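Ploden Puts a Tablecloth on the Smallest Table in the House

New Skivholm line is cut for small square tables, and for the people who have been folding a big cloth in half and hoping

SKIVHOLM, December – Ploden, the household linen maker, today announced a line of tablecloths for small square tables, a piece of furniture the linen trade has treated for years as if it were a large stool.

The Skivholm Small Table line comes in 19 prints, from plain oatmeal to several that could not be called plain by anyone. Every cloth is cut square, hemmed on all four sides and sized to hang a little over the edge. It does not reach the floor. It does not reach anyone's knees, either, and that took longer to get right than the company would like to admit.

"We asked people what was on their small table and a great many said a dish towel," said Nneka Iyamu, head of product at Ploden. "One said two dish towels, overlapping. She was quite proud of the overlap, and I didn't have the heart to argue."

Ploden lent sample cloths to 136 households over the spring and summer and asked them to use the table as they normally would. They ate at it, did homework at it, fixed things on it and let the mail pile up on it. The cloths came back with notes. The most common complaint concerned corners, which on the first samples hung low enough to be sat on. The corners have been shortened. The second most common complaint was that the cloth had to be sent back.

The early favorite among the testers was a print the design team had expected to drop: a pink-and-white gingham with white cartoon bears and cats, small hearts and paw shapes scattered between them. It was drawn for children's rooms. Most of the requests to keep it came from adults living without any.

"I put forward a very handsome gray stripe," said Mogens Ingvarsson, who designed the line. "It has a quiet rhythm to it. It finished behind the bears, behind the lemons and behind a green check I did in one afternoon. I have made my peace with the bears. They have kind faces."

The gingham suits a table that gets worked at as well as eaten at. The pattern is busy enough to forgive a crumb – or a week of them – and the faces are spread widely, so a few still show when the tabletop is in use.
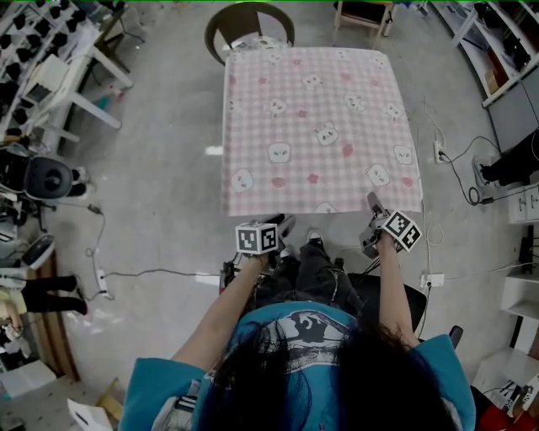
Care and Washing

All Skivholm cloths are cotton and go in the washing machine with everything else. They may be ironed. Ploden's own staff were asked whether they iron theirs and the company has chosen not to publish the results.

For spills, blot first and rub later, or don't rub at all. Tomato sauce on the pink gingham should be dealt with the same evening. On the gray stripe it should be dealt with immediately, and Mr. Ingvarsson would prefer not to hear about it.

Where to Find It

The line goes on sale this month in Ploden's own shops and through the home goods chain Nidiveo. The first run of the bear and cat gingham is limited to 2000 cloths, a number set before the test households had been heard from and now regarded inside the company as timid. A second run is planned.

Matching napkins will follow in the spring. Matching seat pads were considered and set aside after a long meeting about ties.

About Ploden

Ploden makes tablecloths, towels and bed linen for homes of ordinary size. The company employs 102 people, most of them at its sewing works in Skivholm, where the lunchroom has one very long table and, at the time of writing, nothing on it that fits.

Press Contact

Dragica Omerović, Ploden press office. Fabric swatches of all prints are available to editors on request. Please say which ones you want, or you will be sent the gray stripe.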